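Bench notebook, Drisarholm workshop
Tuesday, July 17, 2018
Bowls, grey and pink: table trial, first day

Carried over from last week: decide whether both colours of the small Hedora bowl go on to the August order, or only the grey. Bianka wants the pink for the breakfast trays. Vendula Říha has no preference on colour but objects to anything that shows marks. My own question is a narrower one, whether the pink reads clearly enough against a white table for people with poor contrast vision. They are the people the trays are meant for.

Tables wiped down before starting. Bárány cleaner, one pass, then a dry cloth. The scuffs on the left table do not come out with this. They are very faint and I have stopped trying.

Both bowls washed at 65 degrees, full cycle, stood upside down on the rack overnight. No change in shape that I can feel by hand. Rims sit flat when inverted on the glass plate. No smell from either.

Placed both on the big white table, empty, well apart, and looked at them from standing height and then from a chair. Overhead lights on, blind down.
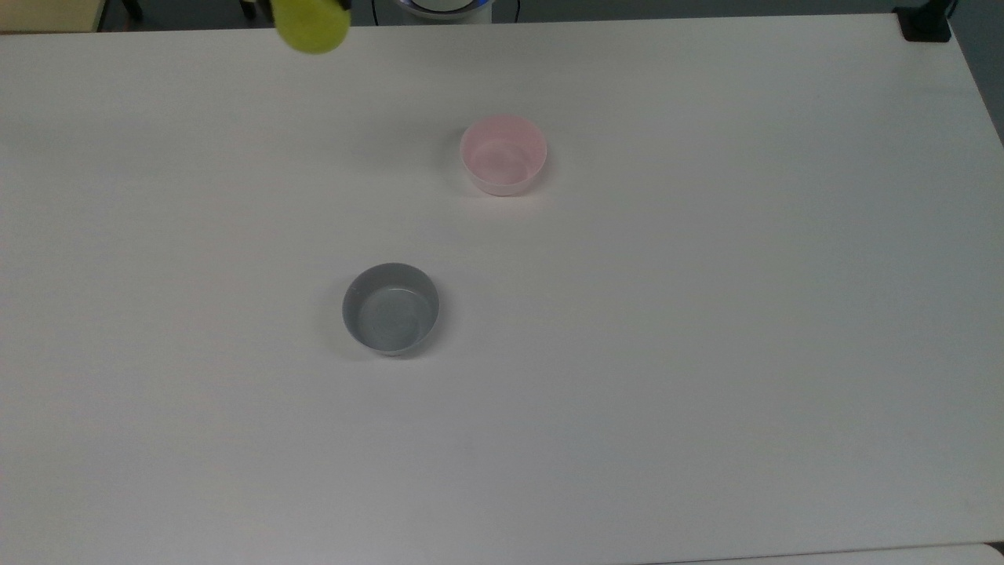 The grey is the easier of the two to find at a glance. The rim is darker than the inside, so the opening is outlined all the way round and you know where the edge is before you reach for it. The inside has a bluish tinge under these lights that I had not noticed in the catalogue swatch. Not a fault, but the swatch card needs correcting if we send it out with the trays.

The pink is paler than ordered, or at least paler than I remember ordering. The wall lets some light through and the table next to the bowl picks up a slight pink tint. From the chair this softens the line between bowl and table. Bianka thinks it looks pleasant. I agree that it looks pleasant. It does not help with finding the base of the bowl.

Contrast reading with the hand meter, rim against table, our own scale of 0 to 100:
Grey: 78
Pink: not taken. The reading drifted each time I shifted my feet, so I suspect my own shadow. Repeat with the meter on the stand.

The limit we set in the spring was purely for opaque ware and may not be fair to a bowl that lets light through. Ask Vendula whether she wants a separate limit or a note in the margin. I would prefer the note.

Stability. Pushed each bowl with one finger at rim height until it slid or tipped. Both slid. The grey moved smoothly, the pink stuck and then jumped a little. Swapped places to rule out the table, same result. Base of the pink has a moulding line that can be felt with a fingernail. The grey has one too but flatter. If the supplier can take the line down, the jump may go. If not, it would need a silicone foot, and that puts the price up.

Weight not done. Scale is away at Zilora for calibration and due back at the end of the week.

Moved on to setting out with fruit. The serving instruction says whole fruit goes beside the bowl and cut fruit goes in it, so the pear stays on the table with its stem up and both bowls stay empty until it is cut. I wanted to see what the group looks like from the side before any food goes in, and whether the pear needs a mat of its own. A pear with a good flat bottom stands up without help. They do not all have one. 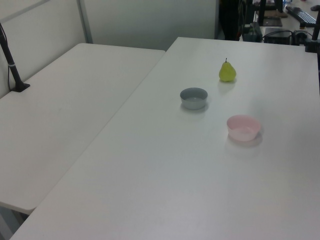
With the pear there the pink holds up better than it did alone. Green next to it gives the eye something to compare with. The grey next to the pear is plain and perfectly legible. Bianka's comment, copied as spoken: "The grey looks like a canteen and the pink looks like somebody's kitchen." Entered here because she asked me to.

No mat for the pear. It would be one more thing to wash and would take up room on the tray.

Table notes. The big table has a slight gloss and the bowls throw soft shadows on it under the overhead lights. The shadows make the bowls easier to place, so I would not go to a fully diffuse light for the photographs in the leaflet. There is a narrow gap between the two tables. I have left it, but spoons go down it. Either push them together or tape over it before Thursday's session.

The workstation at the far end is still cluttered. Please do not put bowls on it, clean or otherwise.

Stacking. Pink into grey, then grey into pink, 8 times each way. Goes in both ways, neither jams. Slightly more drag with the pink on the outside. Did not try stacking wet, and that is when they usually stick. To do.

Open points:
- Meter reading for the pink, on the stand.
- Wet stacking.
- Weights, when the scale is back.
- Supplier to be asked about the moulding line. Bianka to write.
- Swatch card for the grey, check the blue under the lights and again by the window with the blind up.
- Vendula to decide on limit or margin note.
- Dye test with beetroot and turmeric, 3 days, both colours. Start tomorrow if the fridge shelf is free.

Provisional view: order the grey now, hold the pink until the base has been looked at.

Bowls rinsed and put back on the rack. Pear eaten by V.Ř. after the last setting, so a new one is needed for the cut fruit trial, preferably two in case of bruising.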